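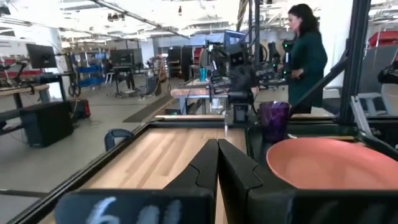
# Bowls, cups and one butcher-block table

I've been meaning to put these up since April, when I finally got over my fear of color in the kitchen (61 years of white plates in my family, if you count my mother's). The big salmon-pink bowl won me over first. Its rim is nice and wide, the inside is smooth and matte, and I'd fill it with popcorn before I'd ever put salad in it! The purple cup behind it has those little facets I can't resist – pink and purple together, who knew I'd like it so much?

Next up is my favorite of the two. The purple cup is back, and so is that pale wood, along with a white six-sided pot and a bumpy dark green thing coming up out of it. Cactus or pickle? I've gone back and forth, and I'm leaning cactus. I also love the spoon with the orange-tan handle – such a cheerful little thing next to all that wood.

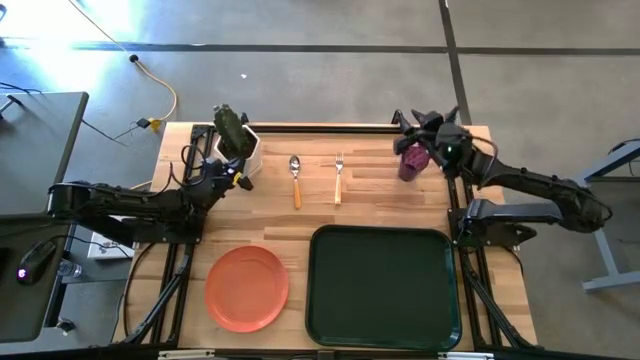 Grellthorpe, Sunday, June 2, 2024

Long butcher-block strips like these make everything on top look better, I swear. I've been pricing a top for my own kitchen and the one I want at Didovex is over 2000, so for now I'm sticking with cups.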